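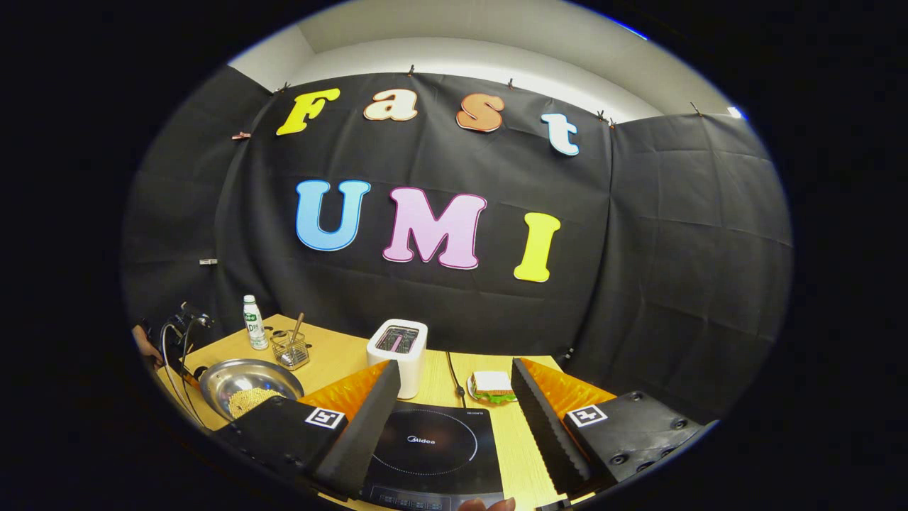
Household Robotics, Unit 4
Can a machine make lunch yet?
Instructor: Madhu Nigam

Reading before class: the Sturnport kitchen report, sections 1 and 2.

Short answer: parts of it. A robot arm can now learn a single kitchen step from recorded human demonstrations. Chaining the steps is harder. If each step works 95 times in 100, a job with 14 steps finishes a little under half the time.

Where kitchen work is hard

Soft food. Bread dents and lettuce slides. A sandwich has to be held firmly enough to lift and no more.

Small loose items. Corn kernels or seeds in a steel bowl can be poured or scooped, but hardly picked one by one with two fingers.

Shiny surfaces. Steel bowls and glass cooktops reflect light, and depth sensors often misread them.

Cords. A toaster cord lying across the table is easy for a person to work around and easy for a gripper to snag.

Data

The Sturnport group recorded 2,000 demonstrations for 5 tasks. Success dropped when the toaster was moved to the other side of the table.

For next time

Choose one chore you do at home. Write out every step, including the ones you do without looking. Mark the step you think would fail first. One page, due at the start of class.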